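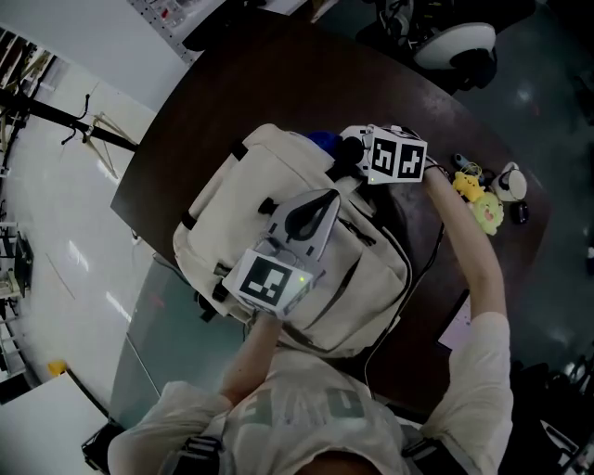 Running a hands-on station at an open day takes more planning than running a demonstration that people only watch. Visitors want to hold the tools, and most of them have never moved an object with a gripper. Soft goods make a good first task. A backpack laid flat on its back works well: one gripper takes the top end, the other presses on the fabric near the front pocket, and the visitor finds out quickly how much cloth folds and slides.

These steps are the ones we use at the Rorau workshop, where groups come through every Monday in August.

## Before the doors open

1. Clear a space on the table a little larger than the backpack. Small items can stay at the far right.
2. Charge both grippers. The indicator light on each one should be green.
3. Wipe the faces of the cube markers with a dry cloth. Fingerprints over the black squares cause tracking dropouts.
4. Run the cable along the side of the backpack, never across it.
5. Start the Ploretti recorder and make one test take. Play it back all the way through.

## Fitting the harness

Loosen both shoulder straps fully before handing the harness over. Let the visitor put it on over a shirt, then tighten one side at a time. Ask them to reach to the far edge of the table. If the straps pull at the neck, let them out a little.

## Running a turn

Allow around 30 minutes for a group of three. Each person gets the same task:

- Close the right gripper on the top handle.
- Use the left gripper to hold the front pocket down.
- Lift the handle until the top of the bag leaves the table.
- Set it down and open both grippers.

Tell people to keep the marker cubes facing up. Most will twist their wrists inward on the first try and lose tracking. Stop the take, reset the bag, and start again. Don't correct their hands by grabbing the gripper.

Watch the zipper. If a finger catches on it, have the visitor open the gripper before pulling back.

## Showing the result

Jarmila Sokol does this part at Rorau, on the screen by the door. She plays the visitor's take first, then one recorded by a trained operator. Keep each clip under 46 seconds or the back row starts talking.

## Packing up

Stop the recorder before you unplug anything. Copy the takes to the shared drive in the folder named for the session, and delete the test take. Loosen the harness straps again and hang it up. The grippers go back on their chargers overnight.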